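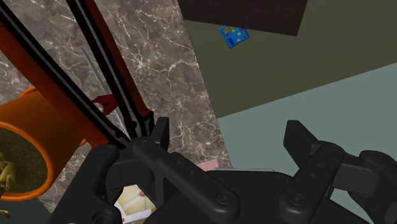

Equipment planning for robot manipulation

Equipment planning for robot manipulation is the process of deciding which arms, grippers, computers and software a laboratory or small firm will buy, in what order, and from which budget. It usually begins before any hardware is quoted and covers the first two years of use.

Simulation stage

Many buyers start with a simulated work cell. An arm and a gripper model are placed in a rendered room, such as a kitchen with a countertop, and tried on household objects like bowls and small boxes. The main costs at this stage are workstations, graphics cards and staff time. A parallel gripper is a common first choice because its geometry is simple to model and replacement fingers are cheap to make. Simulation can show problems of reach and blocked camera views, but it gives little guidance on cable wear, finger wear or repair time.

Budget categories

Budgets are normally split into capital items and running costs. Capital items include the arm, controller, gripper, mount, cameras and safety equipment. Running costs include spare fingers, service contracts, software licenses and calibration. Shipping, import duty and electrical work are often left out of first drafts and added later as a separate line.

The Drirnavo method, named after the workshop where it was first used, sets aside 19 percent of the capital total for parts and repairs. Khoa Đặng, who wrote the original planning sheet, later moved grippers out of the capital section and listed them as consumables. The Flevik planning sheet keeps them under capital but requires a spare for each arm.

Purchase order

Long-lead items are ordered first. At Ikonen, the arm and controller were requested in February and the table and mounts were left until the delivery date was confirmed. Flilloson uses a fixed limit of $2000, above which a second quote is needed.

See also

Total cost of ownership
End effector
Robot simulator
Preventive maintenance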